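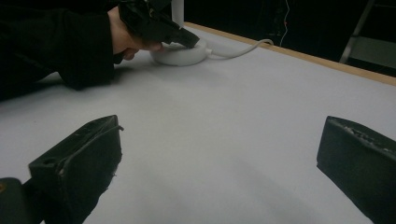

Schritt 4: Zu zweit an einem Gegenstand aufnehmen

Bis hierher hat jede Gruppe allein geübt. Ab jetzt arbeiten zwei Personen mit je einem Handgreifer am selben Tisch. Wir nehmen dafür Dinge mit rundem Fuß und Kabel, weil sie schwieriger zu führen sind als die Würfel aus Schritt 2. Wer Schritt 3 (Kalibrierung) noch nicht abgeschlossen hat, holt das zuerst nach.

Ihr braucht:
zwei Handgreifer, geladen
den Laptop mit Pundix, Projekt «Udalora» geöffnet
einen hellen Tisch ohne Tischdecke
einen Gegenstand aus der Kiste «mit Kabel»
das Laborheft der Gruppe

Aufbau

Stellt den Gegenstand so hin, dass beide ihn erreichen, ohne sich mit den Ellbogen in die Quere zu kommen. Das Kabel läuft vom Körper weg zur hinteren Tischkante. Es darf nicht gespannt sein, sonst zieht es den Fuß beim Loslassen zurück. Den Stecker lasst ihr draußen, auch bei Lampen.

Das Licht kommt von oben auf die Tischfläche. Der Raum dahinter kann dunkel bleiben, das stört die Auswertung nicht. Helle Gegenstände auf hellem Tisch sind erlaubt, brauchen aber einen sichtbaren Schatten am Rand. Prüft das im Vorschaufenster, bevor ihr startet.

Ablauf

1. Person A setzt die Greiferspitze an den Fuß und hält still.
2. Person B hält den eigenen Greifer offen und wartet. Beide Finger müssen in der Vorschau zu sehen sein.
3. Aufnahme starten, bis 5 zählen, erst dann bewegen.
4. A schiebt den Fuß langsam in Richtung B. Nicht anheben.
5. B schließt die Finger, sobald der Fuß dazwischen liegt. A lässt los und zieht den Arm zurück.
6. Aufnahme stoppen, Nummer ins Heft schreiben, Rollen tauschen.

Eine Gruppe macht 13 Durchgänge pro Gegenstand. Misslungene Durchgänge werden nicht gelöscht — sie bekommen im Heft ein F und bleiben in der Sammlung. Im letzten Halbjahr hatten wir am Ende 433 Aufnahmen, davon 112 mit F, und beim Training in der Tilis-AG haben wir beide Sorten gebraucht.

Häufige Fehler

Der Fuß kippt: Die Spitze sitzt zu hoch. Tiefer ansetzen, möglichst knapp über der Tischplatte.

Pundix meldet «Finger verdeckt»: Der Ärmel von A liegt im Sichtfeld von B. Ärmel hochschieben oder den Arm weiter außen führen.

Die Finger rutschen ab: Beschichtung ansehen. Bei größeren Abplatzungen den Greifer bei Buppha Thepsuriya abgeben und das im Heft vermerken. Kleine Macken sind kein Problem.

Abgabe

Den Ordner bis Montag auf das Laufwerk kopieren, Name der Gruppe im Dateinamen. Fragen zu Pundix an Esi Amegashie. Weiter mit Schritt 5: Aufnahmen zuschneiden.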